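Unit 4: Soft Insulated Carriers
Course notes, Domestic Textiles and Storage
Prepared by Amanuel Tufa

4.1 Scope

Unit 3 dealt with rigid containers. Unit 4 deals with sewn carriers for chilled food, of which the lunch bag is the most common. Students should be able to name the layers of the bag, identify the main points of wear, and open, empty, and close it without straining the seams.

4.2 Construction

A soft insulated bag has three layers. The outer shell is a woven or knitted fabric chosen for appearance and abrasion resistance. The middle layer is foam or batting and does most of the work of slowing heat transfer. The inner layer is a reflective foil-faced film that can be wiped clean. The three are joined at the rim, usually under a binding or trim band.

Shell fabric for carriers of this size is commonly 300 or 600 denier. The higher number indicates a heavier yarn. It does not indicate better insulation - that depends on the middle layer and on how well the top closes.

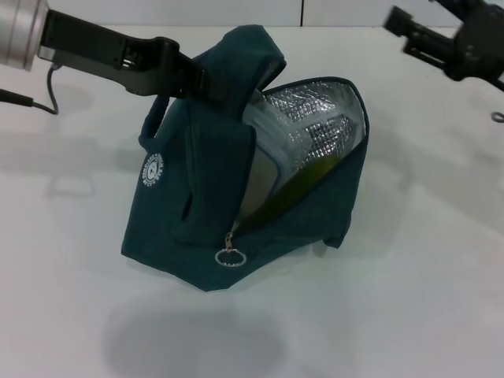

A soft bag does not hold its shape the way a box does. Pull on one point of the shell and the load moves to the nearest seam, and the opening distorts with it. A bag lifted by a fold of fabric will tip toward its heavier side. Lift by both handles, or support the base.

4.3 Opening

Stand the bag on a flat surface before starting. Hold the shell near the start of the zipper and draw the pull along the line of the teeth. Do not pull upward or across. If the slider stops, back it up a short distance and check for lining caught in the teeth. Foil film tears easily at this point, and a tear at the rim will spread under the binding.

Spread the opening by the rim, with one hand on each side. Do not use the lining as a grip.

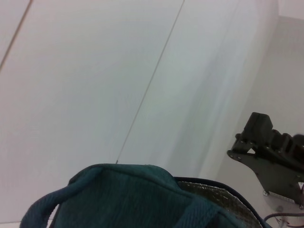 The rim deserves separate inspection. It is the place where shell, padding, and lining meet, and it is handled every time the bag is used. Check for loose stitching, lifted binding, and cracks in the foil along fold lines. Handle attachments are checked at the same time. A handle that has begun to separate should be restitched through the shell and a backing strip, never through the foil.

4.4 Closing and storage

Empty the bag, wipe the lining with a damp cloth and mild soap, and leave it open until fully dry. Moisture held between lining and padding is the usual source of odor. Bring the two sides of the top together before moving the slider, so that the teeth meet without tension.
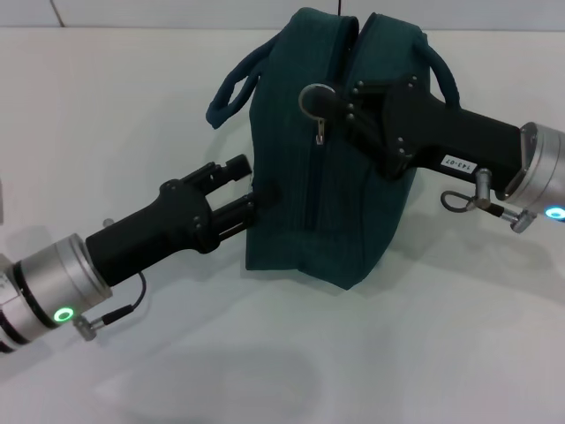 Store upright with handles clear of the zipper. Flat storage is acceptable for short periods, but repeated creasing in the same place will crack the film.

4.5 Bench exercise

Work in groups of 2. Sketch the bag at your station closed and open, label the layers at the rim, and mark the points where you expect wear. Hand in both sketches with the Unit 4 worksheet.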